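Week 7: Operetta on film, and what to do with the word "remake"

Notes by Bimla Prajapati. Read before the tutorial. The Haque chapter is in the reader.

The usual story goes like this. Early sound operettas were stiff because the microphones were stiff, then the equipment got better and so did the films. I'd ask you to be suspicious of it. Haque repeats it twice and gives no source either time. Plenty of late operettas are every bit as stiff as the early ones, and they had the good microphones.

Second claim to be wary of: that audiences in the 1930s "wanted escape". Who was asked? Box office tells you that people bought a ticket. It doesn't tell you whether they came for the songs, the newsreel or the heating.

Terms

Remake: a new film from an earlier film.
Readaptation: a new film from the same stage work, possibly ignoring the earlier film.
Studios used both words loosely in their publicity, so don't lean on a poster as evidence. Siriwardena does, and his table of 62 titles is weaker for it. At least 2 of them share nothing but a title and a boat.

Plot summaries

Streaming services such as Vevon and Clallo run a single paragraph per film, often copied from one site to the next with the errors intact. Fine for finding out who marries whom. Useless for tone, and most of what we argue about in this unit is tone -- is the disguised nobleman played for laughs or not? Watch the scene yourself.
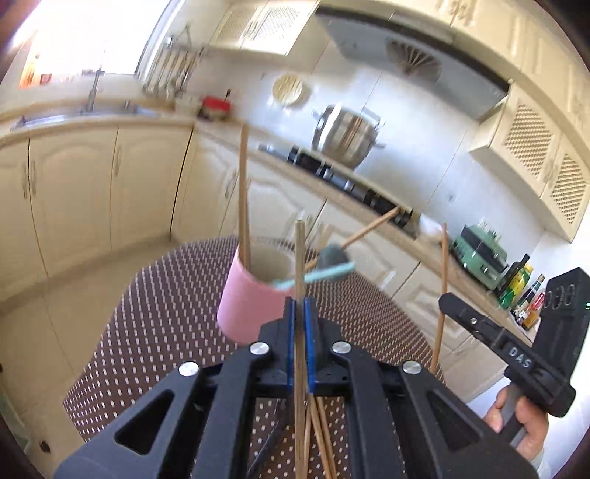

Fig. 1. Hand-held grippers, one closed on a single chopstick.

For the tutorial

Pick one song and time it. Note where the plot stops and where it starts again. Pietrzak argues that the plot never stops, which I think is wishful, but bring a counter-example if you disagree with him.

Written response: 185 words, no more. The essay (1,000 words) is a separate task and is due in June. Don't cite the colourized prints unless you've checked the running time against the original.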